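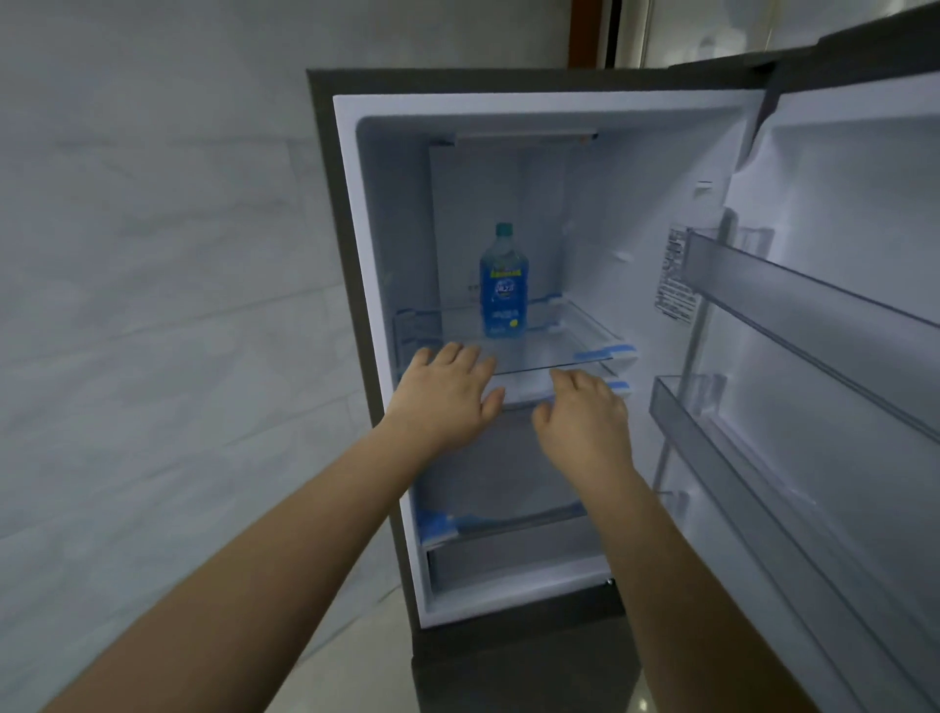

Roos Van Acker wrote:

> I loved the special and paid for it gladly, but I still don't see why we can't just put it on Vidbridge with everything else. My sister gave up at the download page. Are we sure people want a file?

Hi Roos, hi all,

Thank you for this, and please tell your sister I'm sorry about the page! It was me who wrote it, late in the evening, and I can see now that the button sits way too far down. I'll move it up this week.

As for Vidbridge, I did think about it for a good long while. They were friendly on the phone, but they wanted the Zustdale show for themselves for two years, and Evelien (it's her hour of jokes, after all) didn't like the idea of asking permission to hand out her own material. So we went with the plain file at 9 dollars, no locks on it, watch it wherever you like. We've sold 190 so far, 169 of them in the first month, so yes, it has slowed down quite a bit since then.

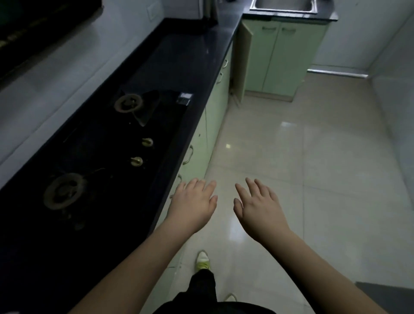
*In the kitchen, hands out over the tiles.*

I should also say that the sound on the first version was too quiet in the last ten minutes, just when she gets to the bit about the driving test. There's a fixed one up now, and your old link will fetch it for you. If it doesn't, write to me and I'll send it by hand, I really don't mind.

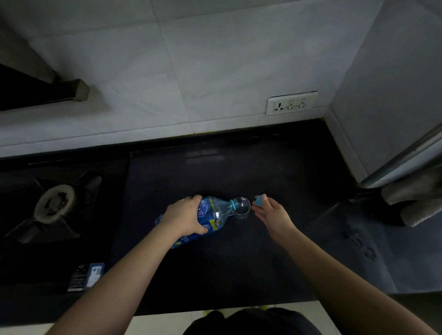
Ward Hermans asked me off the list whether we'd ever do a cheaper audio-only version for people who listen in the car, and I think that's a lovely idea, though some of the faces she pulls are half the joke. Anouk Aerts is going to cut a test of the first 40 minutes, and if it holds up without the picture we'll put it out in June.

More when I've heard Anouk's cut.

Warmly,
Floor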